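Speed limit for a small arm with no fence?

Sérgio Mota
We're putting a small arm on a bench at the Skelunside shop and the Calado rep says it's "safe by design", so no guarding needed. Sounds like a sales line to me. Does anyone have a rule that holds up? Layout as I've modelled it so far: 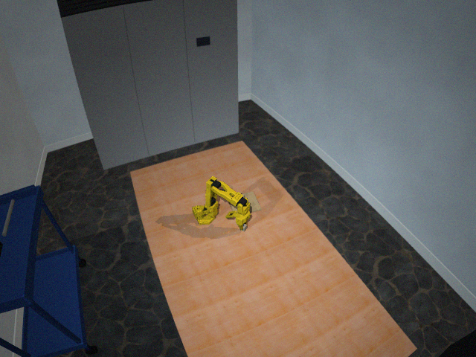

2 replies

benchrat
Your doubt is fair. An arm isn't safe by itself, the whole job is: tool, part, speed, where people stand. Do a written risk assessment and measure contact force on the real cell. A simulation won't tell you what a pinched finger feels. We started at 175 mm/s and still found a trap point between forearm and base. I'd look hard at yours with the elbow folded like that.

Hakolton_Pete
Ours does 500 and it's fine. Never measured anything. The standards are mostly there to sell binders, but check with your insurer, I guess.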